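Roltex is looking for two people to help at our lab open day in Givden in December. Each of you will look after a table where visitors watch a robot arm work. You greet small groups, tell them what the arm is handling and call one of our engineers if it stops. 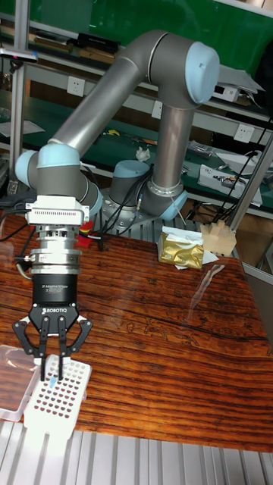 Do I need experience with robots?

None is needed. You will get 3 hours of paid training before the open day – the arm is always run by our staff.

Groups stay for 30 minutes, and many visitors will be families from the Bundley schools. You should be comfortable talking to children and standing for most of a shift. Spanish is useful.
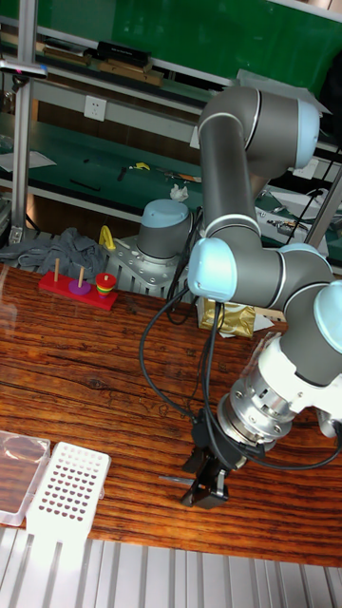

Pay is by the shift, with lunch included. Please bring your own closed shoes, and leave scarves and loose jewelry at home.

To apply, write a few lines about yourself to Elias Awwad at the Roltex front desk, Masri Building.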